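Slide 4 – Where the water goes in terry finishing

Carry over from slide 3: loop pile holds water by capillary action between yarns, and only then inside the fiber. Say this slowly. The lab people will know it, the buyers will not.

Softener is the main variable. Silicone softeners coat the loops and slow wetting. The Tuncer samples sank in two seconds before softening. After the full dose, around 410 seconds. Pause on that number.

Mention that Plelteo runs the sink test on unwashed goods only. Bavaveo washes first. Results from the two mills cannot be put in one column.

A blue terry towel, spread out on a cloth. Pile direction matters for hand feel, less for uptake.

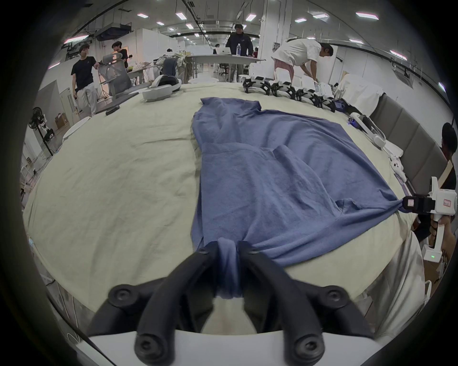

Slide 5 – Data set

2,656 sink tests, all from the Idusa line. Credit Barnabás Vida for the test log. Cut pieces conditioned overnight, same water hardness throughout.

Outliers kept in. If asked: removing them shifts the median very little.

Do not read the table aloud. Point to the low-dose rows – they are the argument for the May trial.

Slide 6 – Dose against wetting time

Log scale on the vertical axis. Say so before anyone reads the curve.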